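Paper folding sessions start up again in Tulville

Posted Jan 5, 2020

TULVILLE - The robot folding project at Clareck is back at it after the holiday break, and the people running it want a lot more paper creased before spring.

Clareck, the small automation shop off the old mill road, has been recording folding runs since November. An operator steers the arm by hand controls, the arm's two yellow fingers do the pinching, and a small camera up at the wrist saves everything. Each run then goes into the pile that the learning software, called Meireles, is trained on.

Goal for this round: 32 hours of usable recordings. They have 9 so far.

"People figure the hard part is the software," said Tyson Charbonneau, who heads up the recording side. "Most of my week is paper. Which paper, how stiff, did somebody leave the window open."

Paper is a pain for machines. It's thin, it springs back, and a fold that starts a hair off ends up way off by the far corner. Boxes and cups went a lot smoother, Charbonneau said, and the group moved on from those in the fall. Folding was supposed to be a quick side job. It wasnt.

Two operators per shift, trading off every half hour or so. Hands get tired, and tired hands make sloppy runs. Some sloppy runs get kept anyway. If the sheet slips and the operator goes back and gets it again, that run stays in, marked as a recovery. If the operator gives up, it's tossed.

Auður Thoroddsen, who sorts the recordings, said the recoveries are the ones she hunts for. "A clean fold teaches it a clean fold. I want to see the sheet go crooked and then see what a person does about that." She watches at double speed, with notes on the start and end of each crease, and says she still misses things and has to go back.

The colors and backgrounds get switched around on purpose. Early on everything was shot on one plain gray mat, and Meireles did fine on the gray mat and badly anyplace else. Now there's a box of backing sheets and patterned surfaces by the door and operators are told to grab something diferent each time. Same deal with the paper, pale stock and colored stock, whatever the supply shelf has.

Money for the work comes from Plultlow, a packaging outfit that would like a machine able to wrap odd-shaped orders. A Plultlow spokesman didn't get back to us by press time. Charbonneau wouldn't give a date for a wrapping test and said that's a good ways down the road, folding first.

Clareck is looking for two more part-time operators, evenings. No robot background needed. Training takes an afternoon, mostly getting used to the controls and learning to go slow. Charbonneau said folks who sew or tie flies tend to pick it up fast, gamers too, though the gamers have to be told to ease up.

Apply at the front desk, weekdays before five. Ask for Tyson. Parking is around back, the front lot is still torn up from the water main work. 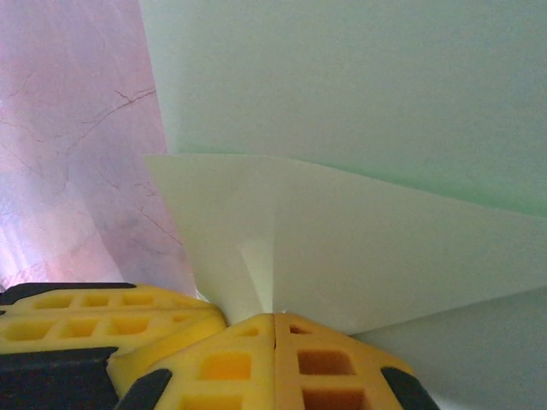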